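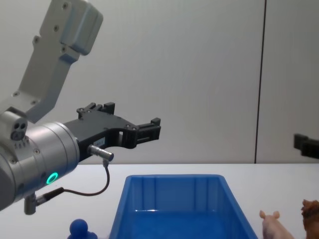
Three toy figurines and a blue bin on a white tabletop.

Painter of Pernunik's Streetcar Years Gets a Wall, and an Argument

Gumaro Lozano has been painting the same four blocks of Pernunik for most of his adult life, and in October the town will finally be asked to look at the results all at once. His show, "Kaltano Street, Both Sides," opens on a Tuesday, which the Medrano Gallery chose after finding that every Friday that month belonged to high school football.

The exhibition has 21 paintings, all in oil, and nearly all of them show something that has been torn down. There is the shoe repair shop with the boot on its roof. There is the Medrano building itself, back when it sold tractor parts, and the lunch counter where you could get a fried egg sandwich until the day the health department stopped by. The streetcar shows up in almost every picture, including two set in years when the line had stopped running.

That last detail is the one people have been writing in about.

"I know when the streetcar stopped," Lozano said in his studio, a former dentist's office over a carpet store, where the sink is still the little round kind you spit into. "I was on it. I had to walk home."

He says he left it in because the street looked bare without it. He has also moved a church half a block east, on the grounds that it was hogging the light, and he has given the old bank a nicer door. The bank's door was a sore point with him as a child and he saw no reason to go through it twice.

Readers of the gallery's newsletter, which ran three of the paintings last month, were less relaxed. One letter ran to six pages and included a hand-drawn map. Another asked whether the man in the brown hat outside the barbershop was supposed to be the letter writer's uncle, and if so, why he looked drunk. A third complained that the clock on the depot was shown at ten past four when everybody knew it had been stuck at twenty to nine.

Ximena Ochoa, who runs the Medrano and hung the show, has pinned all of the letters to a corkboard by the coat rack. She was planning to put them in a drawer, but visitors kept asking to read them, and a few brought pencils.

"We've had landscape shows where I could have taken everything off the walls at lunch and gotten through the afternoon without a question," Ochoa said. "Now I have people standing in front of a painting of a parking lot, arguing about which way the cars went in."

The parking lot picture, "Behind Zavow's, Snow," is the best thing in the show and also the least popular at the preview. It is small and mostly gray. Zavow's was a department store with one escalator, which went up only, and Lozano has painted the back of it, with the loading dock, the drifted snow and one yellow window on the second floor. It has no streetcar, so it may be the most accurate picture in the building. It is also the only one he won't sell. He has hung it in his kitchen for years and says his wife expects it back.

The largest canvas is the title piece, a double view of Kaltano Street that shows the north side and the south side as if you were standing in the middle of traffic and turning your head. Lozano worked on it, off and on, through two studio moves and one knee operation. It came up the Medrano's front steps on its side and would not go through the inner door on its side, or upright, or at the angle suggested by a man who was passing with a dog. In the end the door came off. As of this week it is leaning in the hallway, and Ochoa says the gallery has gotten used to the breeze.

The price of the big one is 4000 dollars, a number that caused a certain amount of quiet at the preview. Lozano's smaller street pictures used to be had for the cost of a decent dinner, and a good many of them are now in dens and stairwells around town, owned by people who are just starting to look at them with new interest. Ochoa has already had a call from a man who wished to know what his was worth, then what it would be worth if it were cleaned, then whether he could clean it himself with a potato. She told him to leave it alone and put down the potato.

Lozano did not train as a painter. He lettered signs, first with a brush and later, without enthusiasm, with a machine that cut vinyl. Sign work taught him how to get a straight line out of a shaky ladder, and it left him with strong feelings about the alphabet. The lettering on the storefronts in these pictures is lovely. You can read every word on every awning, down to the hours at the hardware store, and it is hard not to notice that he has taken more care over the letter R than over most of the pedestrians.

He agrees about the pedestrians. "People move around," he said. "And then they tell you that you got their coat wrong."

He works mainly from memory, with help from a cookie tin of snapshots and a run of old phone directories, which he uses to settle what stood next to what. Where the directory and his memory disagree, he goes with whichever makes a better picture. He believes this is what everyone does, and that painters merely get caught at it.

The town's historical society has taken a position of careful politeness. It lent four photographs for a display case by the entrance, and it supplied labels for them that give the location, the direction of view and the side of the street in somewhat firm language. The labels make no mention of the paintings. The photograph of the church has been placed so that anyone standing at the case has only to look up to see where Lozano put it.

Lozano read the labels twice and called them very clear. He then asked Ochoa if he could borrow the church photograph for an afternoon, having noticed a drainpipe on it that he liked.

What visitors will make of the show may depend on how long they have lived here. At the preview the newcomers went straight for the big canvas and talked about color. The old-timers went up close to whichever painting had their corner in it, found the mistake, and stayed there, telling anyone in range about the place where they had bought their first suit. One woman spent most of the evening with a modest picture of a bus bench. She had no complaints about it. She said the bench was green, as shown, and that she had once waited on it for two hours for someone who didn't come, and she'd like to know the price.

It was sold by the time she asked. Lozano has offered to paint her another, and has asked her for details, which he may or may not use.

There is also a talk. Ochoa put it on the calendar under the title "Memory and Place," and Lozano has been crossing that out on the flyers and writing "Questions, If Any." He plans to bring the phone directories. Seating is limited to what the gallery owns, which is a mix of folding chairs and a church pew, and the pew goes early. The letter writer with the map has reserved a spot in front and asked if there will be an easel.

The show also comes with a catalog, a thin one, with every painting in color and a short note by the artist under each. The notes are worth having. Under the depot picture he has written, "Clock is wrong. So was the clock." Under the view of the bank he has written only, "Better door." The first printing left out the page for the lunch counter and ran the barbershop in its place a second time, so the man in the brown hat now appears twice, and his nephew has been told.

A corrected printing is on order. Ochoa is selling the faulty ones at the desk for a little less, and they're going faster than she'd like.

"Kaltano Street, Both Sides" runs at the Medrano Gallery, Pernunik, through the end of October. Admission is free. The talk starts at 6 p.m. on opening night, and the front door, if it has been put back on, sticks, so push.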